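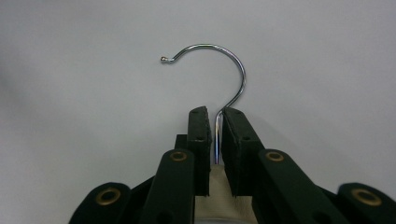 Miloslav Michalík
Home and Hardware Editor, Pollberg Players

Desk care for people who play too much

I play Stemero most evenings, and with the hours I put in (my profile went past 3000 in February, don't tell my mother) the desk takes a beating. So I clean it every Wednesday, before the servers fill up, and I've come to love doing it! Here are the tricks that have stuck.

Keyboard first
Unplug it, take a photo of the layout on your phone, then pull the caps off with a wire puller. The plastic ring ones scratch. Drop the caps in a bowl of warm water with a little washing-up liquid and leave them for 30 minutes while you go over the board with a dry paintbrush. Rinse, spread them on a tea towel and let them dry overnight. A hairdryer on hot will warp them - I lost a lovely space bar that way.

Sticky mouse buttons
Cotton bud, a tiny drop of isopropyl alcohol, round the edge of the button and click it a lot. Same for the wheel. If the feet are gunked up, an old bank card lifts the muck off a treat. 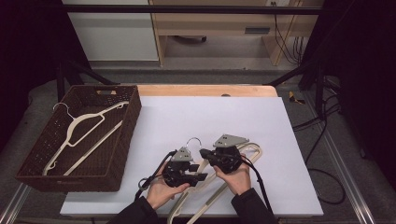

3 min read

Cloth mouse mats
Oh, these come up so well! Lay the mat flat in the bath, cool water, a squirt of mild shampoo, and rub in small circles with a soft nail brush. Rinse until the water runs clear, roll it up in a towel and press. Don't wring it. Mine is the big Lellitz one and it took a full day to dry over the bath, so keep a spare if you have a match that evening.

Headset pads
Most pull straight off. Wipe fake leather with a damp cloth and nothing stronger. Velour ones can be hand washed. While they're off, run a dry toothbrush over the mesh underneath, speaker facing down so the dust falls out.

Cables
Hook-and-loop strips, cut to 12 centimetres, which goes round a fat bundle with enough left over to grip. Leave slack behind the mouse. Mark both ends of every lead with a bit of masking tape and a letter. 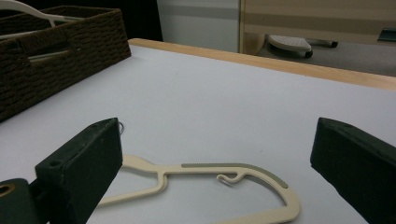

I started with numbers and kept mixing up the 6 and the 9 when I was upside down under the desk, so letters it is. Coil the spare leads loosely, over and under, the way sound crews do it. They drop out straight when you need one in a hurry!

Dust in the case
Power off at the wall, side panel off, and hold each fan still with a finger before you use the air duster. Short puffs, can upright. Mishra on our forum does his filters in the kitchen sink and dries them on the oven rack (oven off, he was keen that I add that). I tried it last time and they came out like new.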